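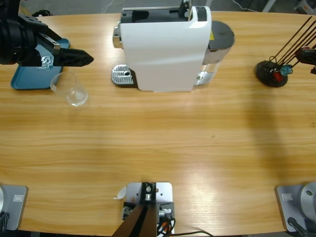
Coffee task on the Trarkero bench kit: capsule machine, glass, capsules on the wire stand.

Trarkero two-arm teaching kit
Show it the job by hand, or drive both arms remotely from the Jandiris leader set – same recording either way. Grippers, clamps and table mounts included. Leader set sold seperately.

Setup: 2 people, 31 minutes if the cables are sorted first. Cups and capsules not supplied.

Order code 831. Updated 8 May 2024. Ships from Donnelly, spare fingers back in stock. Questions on mounts – ask Zamfira Radu.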